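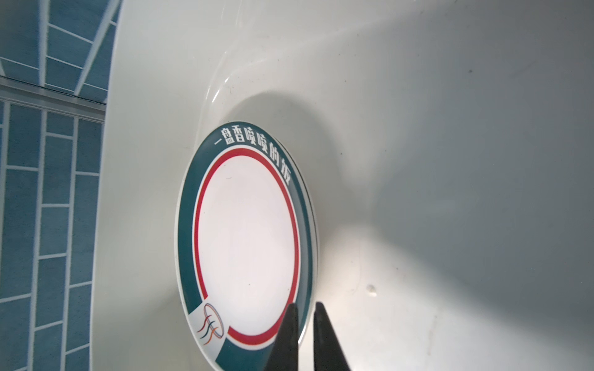

Kitchen & Home > Dish Soap

Home | Shop | Refills | Stockists | Help

Iltura Dish Soap Concentrate, Unscented

We have wanted to make this one for ages! Iltura is a thick, clear concentrate that you let down with tap water in your own bottle (any old squeeze bottle will do). It rinses away fast and leaves no perfume behind on your plates, so your tea tastes like tea.

Hermenegildo Rosales worked on the recipe through 112 test batches, and number 67 was very nearly the winner until it met a roasting tin.

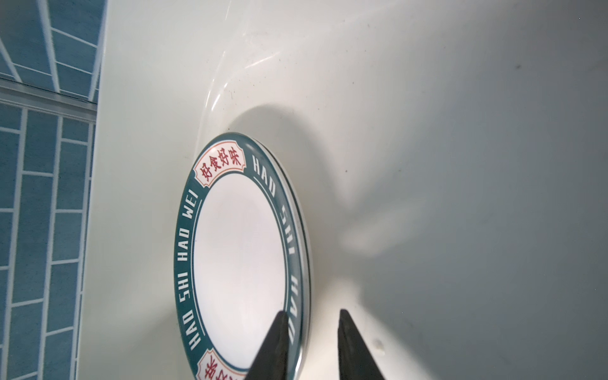
How to mix it

Pour 3 capfuls into the bottle, then fill with cool water and tip it gently end to end. Shaking makes a bottle of foam, which is fun once. For baked-on cheese, use it neat on a damp sponge and go and have your coffee.

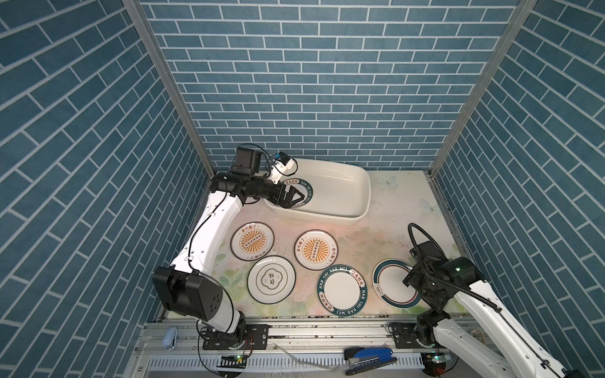

Hard water? Add one more capful. The mix keeps well on the windowsill, though it can turn a little cloudy in cold weather, and a warm hand around the bottle clears it.

The refill pouch comes in October, with a proper pouring corner this time.
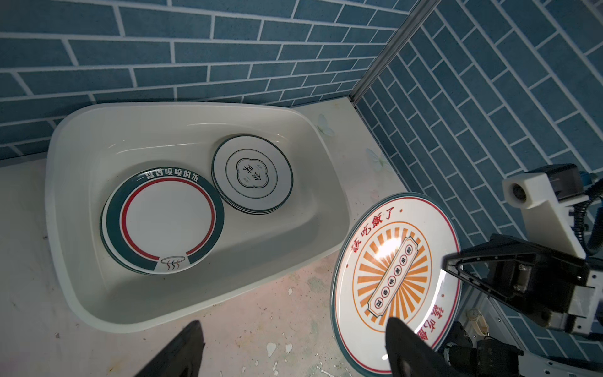 Hidemitz Refill & Home Care Team

Item 1079. Questions about skin or septic tanks go to Sumeya Jemal, who loves getting them.

Related items
Trudateo Bottle Brush
Tekleab Cotton Dishcloths
Iltura Hand Soap, Unscented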